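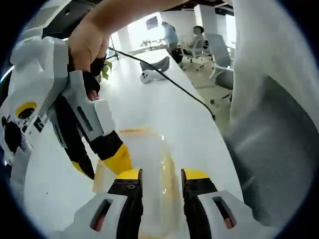
Senf also. Ich hatte mir den Tag der offenen Tür bei der Senfmühle Sundell schon letztes Jahr vorgenommen, da kam eine Erkältung dazwischen, und im September lag dann wieder der Zettel beim Bäcker. Diesmal gleich angemeldet (geht nur telefonisch, bitte Geduld mitbringen!) und mit der Regionalbahn hin. Vom Bahnhof läuft man zwanzig Minuten, immer am Bach entlang, und auf dem letzten Stück riecht man schon, wo es hingeht. Scharf, ein bisschen nussig, und darüber eine ordentliche Wolke Essig.

Die Führungen starteten immer zur vollen Stunde, meine Gruppe war die um elf. Wir bekamen Haarnetze und Überschuhe, in denen man auf Fliesen wunderbar rutscht, und dann ging es erst mal ins Saatlager. Säcke bis unter die Decke, gelbe Saat links, braune rechts, dazwischen ein schmaler Gang. Die gelbe schmeckt beim Draufbeißen anfangs nach gar nichts und wird dann ganz langsam warm. Die braune haut sofort rein, und zwar in die Nase. Ich habe natürlich zu viele auf einmal genommen und stand die nächsten Minuten mit tränenden Augen herum, während vorne die Reinigung der Saat erklärt wurde. Die kann ich euch also leider nicht wiedergeben.

Dann die Mühle! Zwei Granitsteine, der untere steht, der obere dreht sich, und zwar viel langsamer, als ich gedacht hätte. Wenn die Maische zu warm wird, geht die Schärfe flöten, deshalb läuft jede Ladung 36 Minuten und keine schneller. Der Brei, der unten herausquillt, sieht ehrlich gesagt nach Tapetenkleister aus und ist so bitter, dass man das Gesicht verzieht. Essbar wird er erst nach dem Reifen. Bei Sundell steht er 3 Wochen in Bottichen in einem kühlen Raum, in den wir nur kurz durften, zu zweit und mit wenig Reden. Mir hat der Raum am besten gefallen. Dunkel, still, und es roch nach Keller und Meerrettich.

Die Steine müssen übrigens regelmäßig nachgeschärft werden, von Hand, mit einem Hammer, der aussieht wie aus dem Heimatmuseum. Wir durften alle mal draufhauen, auf einen ausrangierten Stein im Hof. Mein Beitrag war eine winzige Delle neben der Rille, in die ich treffen sollte.

Mittags gab es Bratwurst und für die anderen (mich!) Kartoffelpuffer mit Feigensenf. Ich dachte immer, Feigensenf sei etwas für Käseplatten bei Leuten mit Kücheninsel, aber auf einem heißen Puffer ist das ein Gedicht. Die Schlange war lang, der Kaffee dünn, die Sonne kam raus, alles bestens.

Nachmittags konnte man im Nebengebäude selber Senf anrühren. Mehl, Essig, Wasser, Salz, Zucker, und dann steht man vor einem Regal mit Gewürzen und wird größenwahnsinnig. Ich habe Estragon genommen, Honig und eine Prise Kurkuma für die Farbe, meine Nachbarin am Tisch schwor auf Curry und Aprikose. Das Rezept auf dem Blatt nennt sich »Sadolis«, so hieß wohl die allererste Sorte des Hauses, und ist für daheim gut zu gebrauchen: kaltes Wasser zuerst, zehn Minuten quellen lassen, dann der Essig. Wer den Essig gleich dazukippt, bekommt milden Senf. Wusste ich nicht, habe ich jahrelang falsch gemacht.

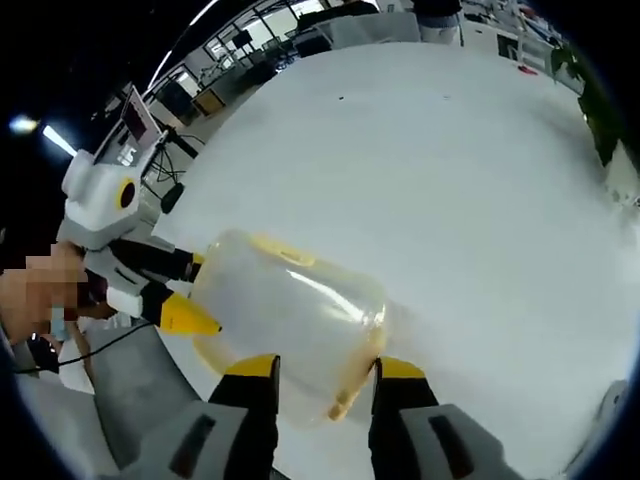
Shobha Kulkarni meinte dazu, zehn Minuten seien für braune Saat zu lang, sie gebe den Essig schon nach fünf hinein und lasse den Honig ganz weg, der mache den Senf nach einem Monat nur klebrig. Ich habe brav genickt und meinen Honig trotzdem dringelassen. Wir sprechen uns im Winter!

Im Hofladen wurde es dann teuer. Der grobe Senf kostet im 333-Milliliter-Glas so viel wie anderswo drei Tuben, ich habe zwei mitgenommen, dazu einen mit Dill und einen mit schwarzem Knoblauch, der »Bomov« heißt und den ich seitdem pur vom Löffel esse. Den scharfen mit grünem Chili, »Sastry«, hatte ich auch in der Hand, war aber nach der Sache mit der braunen Saat vorsichtig. Bereue ich inzwischen.

Zurück zum Bahnhof dann mit schwerem Rucksack und leichtem Sodbrennen. Den Zug um kurz nach vier habe ich verpasst, der nächste kam eine Stunde später, am Bahnsteig gibt es eine Bank und sonst nichts. Also Brot kaufen, bevor man losläuft, dann kann man wenigstens schon mal ein Glas aufmachen.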